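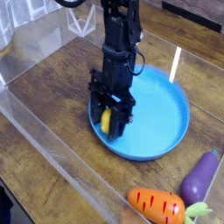 Rosales, 5/31/21

Gallery: toy vegetables, blue bowl, wood table

The page collects the play food used in the Stumero sorting sets and the surfaces the pieces are sorted on. The sets are kept by Lejla Vukčević in the back room at Fledatden, and this page replaces the April inventory sheet. Item numbers refer to the printed catalog, which now runs to 838 entries. Entries without a number have not been measured yet.

Bowl. Light-blue plastic, round, shallow, with a flat bottom and a low raised rim. The flat bottom keeps it from rocking when a piece is set down near the edge. Catalog no. 212.

Yellow piece. Small and rounded, held at the left side of the bowl. Filed under "yellow, small" until the catalog separates fruit from vegetables.

Carrot. Plush, orange, with short red stitched dashes in rows and light-green fabric leaves. Catalog no. 17. Surface wash only; the leaves lose their shape in a dryer.

Table. Brown wood with darker grain streaks and worn patches. The top has not been refinished – oil was tried on a spare board in April and left marks on the plush.

Clear panels. Acrylic, at the front and side of the work area, with a small clear bracket at the corner. Clean with a damp cotton cloth and no solvent. Paper towels leave fine scratches that show up under side light.

Storage. Plush and hard pieces go in separate bins. Plush bins are lined with cotton and stay open at the top. Hard pieces are washed in lukewarm water, dried on a rack and returned to the lidded bins on the lower shelf. Each bin holds 25 pieces at most. Bowls are stacked by diameter, largest at the bottom, with a sheet of felt between them.

Corrections to item numbers should go to Lejla Vukčević with the old number and the new one on the same line. Measurements are in millimeters. The Flaltska pieces are listed on a separate page.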